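Firketstead岬コース、朝イチで行けますか?

1: 潮待ち
9月に2泊で行く予定。Firketsteadの岬を回るトレイル、地図だと片道11キロってなってるんだけど往復日帰りできるもんですか。バスはBrekke始発に乗るつもり。歩くのは普通くらい、登りは苦手。最近歩いた人いたら教えてください

2: kamome_908
5月に行った。全部往復はきついよ。灯台跡で引き返すのが無難。そこまでは道いいし。その先は草ぼうぼうで踏み跡あやしい

3: 三毛
え、うちは普通に往復したけど。朝7時出で夕方には戻れた。草は長ズボンなら問題なし

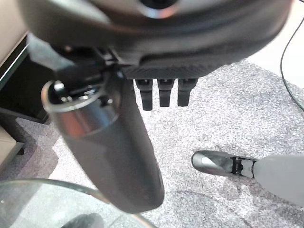 あと途中の浜に降りる分岐、標識が倒れてて見落としやすいです。右手に石積みが見えたらそこ。浜で昼にするのがおすすめ、風よけになる岩あり

4: kamome_908
>>3
それ足速い人の話でしょ。登り苦手って書いてあるじゃん。累積はたいしたことないけど、最後の110メートルの登り返しが地味に効くんだよ

5: 三毛
>>4
うーん、登り返しは巻き道あるよ。海側じゃなくて牧場の柵沿い。遠回りだけどゆるい

6: kamome_908
柵沿いって今も通れるの?去年はゲート閉まってたけど

7: 潮待ち
レスどうもです。巻き道知らなかった。水場ってありますか?

8: ハビブル
Habibur Haqueです、Stemarに住んでます。水場は小川が2本。ただし夏のおわりは片方かれます。羊もいるので沸かすか、持っていくほうがいいです。牧場のゲートは今開いてます、閉めるのだけ忘れないで。
町側のメモ置いておきますね。

・バス:Brekke発は朝1本だけ、帰りの最終は早いので時刻表を必ず確認
・食料:Stemarの店は昼すぎにパンがなくなる。前の日に買う
・靴:灯台跡の手前がぬかるみ。スニーカーだと後悔すr

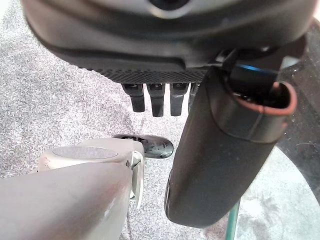
・宿:港の裏の民宿が静か。電話予約のみ

9: 三毛
地元の人きた!ありがたい。やっぱゲート開いてるじゃん

10: kamome_908
開いてるならそれはよかった。でも往復はやっぱり勧めないな。霧が出ると柵沿いは目印なくなる。自分は引き返すのに1時間近くロスした

11: ハビブル
霧はたしかに。9月は午前に多いです。岬の先が見えない日は灯台跡まででじゅうぶんだと思います。

12: 沖の石
横から。渡し船のFlonomus号で先端まで行って、帰りだけ歩くって手もある。片道で済む
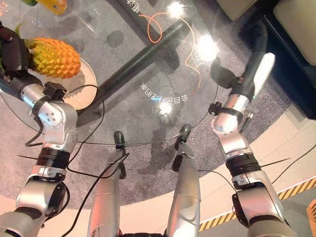

ただ風で欠航しやすいから前の晩に港の黒板見て。予約いらない、現金のみ。おつり出ないことある

13: 潮待ち
船!それいいですね。11キロなら片道はいけそう。欠航だったら灯台跡ピストンにします

14: kamome_908
それが一番現実的だと思う。船の上さむいから上着忘れずに

15: 三毛
往復のが達成感あるのになー。まあ好き好きか。海鳥見たいなら先端に早めに着いたほうがいいよ、双眼鏡あれば尚よし

16: 潮待ち
双眼鏡もってないw 借りてきます。あと民宿の電話、夜でも出てくれますか

17: ハビブル
夕食のあとなら出ます。昼は畑にいるので出ません。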